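Sorting and packing the household medicine pouch
Speaker notes, version for Hondudthorpe
Zubaida Khokhar, 25/05/2020
Room booking ref. 1484. Running time 32 minutes plus questions.

Slide 1 - Title

Leave up while people sit down. Introduce self and Elikem Essien, who has the handouts and will do the labelling section. Phones to silent. Mention that the talk covers storage and packing only. Questions on doses or on whether to take something go to a pharmacist.

Slide 2 - Scope

Define the pouch: one soft container, closable, kept in one place in the home, holding what the household uses for minor complaints and small injuries. Prescribed medicines taken daily are a separate system and stay in their own containers.

Two failure types to describe. First, the item exists but can't be found. Second, the item is found but can't be identified. Most of the talk is on the second.

Slide 3 - Emptying out

Take everything out before deciding on anything. Clear a flat surface first, pale if available, as small amber and brown containers show up well against it. Work well back from the edge. Cylinders on their sides roll.

Keep each cap with its own bottle. Caps from different makers can look alike and still have a different thread, and a cap that goes on crooked has not closed. If a bottle has a child-resistant closure, test it: push, turn, then try to open it without pushing. If it opens, the bottle goes in the return pile.

Order of work on the table:
Group by container type (bottles, tubes, blister packs, dressings).
Read every label aloud if two people are working.
Check the date.
Check that the leaflet is there.
Move to keep or return.

Ask the room who has a bottle with no readable label at home. Expect hands. Unlabelled contents go back to the pharmacy, with no guessing by colour or smell.

Slide 4 - Pictures

Hold for a minute. Point out how small the containers and the white cap are next to the table, and how close to the rim they are. Then go to the pouch and its printed crosses.

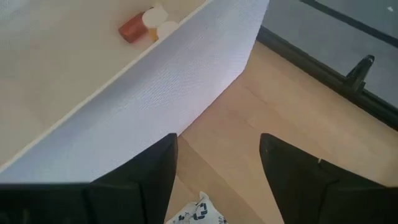
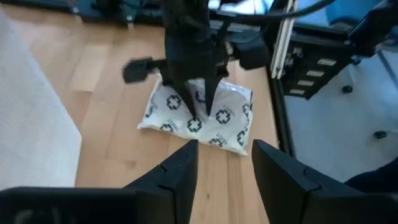
Top: small containers and a white cap grouped near the table edge. Bottom: white pouch printed with dark crosses, lying on a wooden floor.

Slide 5 - Choosing the pouch

Material. Soft plastic wipes clean and folds down when half full. It creases, and creases wear through at the corners after a few years. Fabric lasts longer but holds spills. A rigid box protects glass better and takes more shelf space. No single answer.

Marking. A cross is widely read as first aid, so a visitor can be sent to fetch the pouch without much explanation. A repeat pattern has the advantage that some of it is usually visible however the pouch has been put down. Plain pouches need a written label on both faces.

Size. Pack for the contents you have after sorting, then allow a little spare. The Cilla comparison sheet is in the handout for anyone who wants measurements. The Baert insert fits the larger size only - say this, it was asked twice last time.

Slide 6 - Loading order (demo at front table)

Bottles upright where the shape allows, caps up. Anything liquid goes in a sealed inner bag. The limit I use is 100 ml per bottle. Larger bottles stay on the shelf.

Flat items along the sides. Dressings on top, since they are wanted first and with one hand. Scissors closed and point down. Leaflets folded together at the back.

Close, turn upside down, wait, open. Check the inner bag for leaks.

Slide 7 - Labels and list (Elikem)

Duvix labels, the matt ones. Pen on gloss smears. Write date opened and never cover the printed text or batch number. Small cylinders: run the label lengthways so it can be read without turning the bottle.

Contents list on one card, kept inside. Three columns: item, expiry, date opened.

Slide 8 - Where it lives

Dry, cool, high enough to be out of a child's reach, preferably locked. Many labels give a limit of 25 or 30 degrees, so rule out the shelf over the hob. Bathrooms are damp. A pouch left on the floor or a low table during sorting needs an adult in the room throughout - same for loose bottles.

Slide 9 - Review

Twice a year. We do ours in September and again in spring. Returns go to the pharmacy, not down the sink.

If time is short, skip the second half of slide 5 and go straight to the demo. Handouts on the way out. Collect the pens.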